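**Packing assistant, part time (August start)**

Egilsson packs small household orders for the Brurnetti and Anatell shops. We have one opening at the packing tables, 4 mornings a week, starting at 7:30.

You take an order slip, collect the items in a plastic basket, check them against the slip and pack them on the table. Wipe the table down between orders. Loose items stay in the basket until the box is ready.

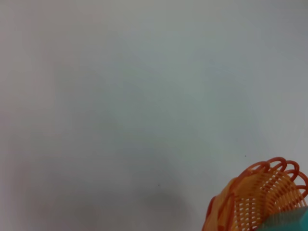 Most orders are small and fit in one box. A normal morning is 49 orders for the whole team. The heaviest box you would lift alone is 25 pounds. Anything over that goes on the cart.

No experience needed. You should be able to stand for most of a shift and read a printed slip in English. Training takes two mornings and is paid.

Pay is $1,810 a month before taxes. Parking is free behind the building, and the 94 bus stops across the street. We close for the last week of the year, paid.

To apply, leave a short note at the front desk with your name, phone number and the mornings you can work. Ask for Serpil Erdem. She will call you to set up a visit. A resume is fine but not required.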